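I get asked at least once a month, usually by somebody's aunt, when a robot is going to come and do her dishes. I've been giving a lazy answer for years, so let me try a proper one. Long thread, get a cup of tea.

First, what I mean by "do the dishes." I mean walk into (or roll into) a kitchen it has never met, find the mess, and leave it the way you'd want to find it. By that measure, no, not yet. By smaller measures, though, things have gotten pretty interesting.

Take picking things up. When I started, a mug on a table was a good afternoon's work – you'd tell the arm where the mug was, and if your sleeve bumped the mug, that was that. Now you can show a machine 200 tries at a chore and it will handle a mug that's been moved, and often a different mug altogether. I still find that lovely to watch.

Bowls are another matter. I could talk about bowls all evening, and my family will tell you I have. A mug has a handle. A bowl is one long curve, it's slick, and the only spot that really wants to be held is the rim, which your fingers know without asking you.

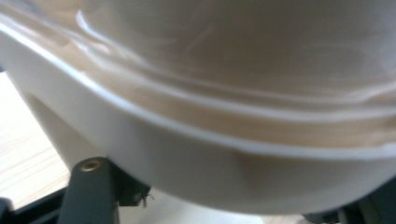 And the rim changes from bowl to bowl! Some are thin, some have a fat rolled lip, some have ridges underneath that feel like a good grip and then let go of you the moment there's weight inside. White plastic is extra mean to a camera, all shine and very little edge to go by.

My friend Hiwot Nigatu ran a little chore contest at Harawira last January, bowls from the table to the shelf. Best entry got through 132 in a row before it dropped one. I cheered out loud. Then she set two bowls one inside the other and it tried to lift the pair by the bottom one, over and over, very politely.

That's the part I'd want the aunts to know. The easy version of a chore and the real version look the same from the couch. Stacked, greasy, half full of soup, a spoon stuck to the side – every one of those is a new problem for the machine and a Tuesday-night shrug for you.

Shop floors are further along, and I think people undersell that. Sebastião Lacerda looks after the packing benches at Plusov, where they sort plastic tubs by size, and he says the arm there does 252 an hour on a good shift. Same tubs, same bench, same lamp overhead. He still walks over to help it 7 times or so before lunch.

I asked him if he'd want one at home. He laughed for a good while and then said he'd take one that could find the lids.

So if you're thinking of putting money down on a kitchen helper, my advice is to ask the seller to use your own dishes. Bring the chipped one. Bring the big awkward salad bowl. If they'd like to stick with the ones they brought, be nice about it, and keep your sponge.

I'll do laundry in another thread. Towels are going better than you'd think, fitted sheets are going exactly how you'd think.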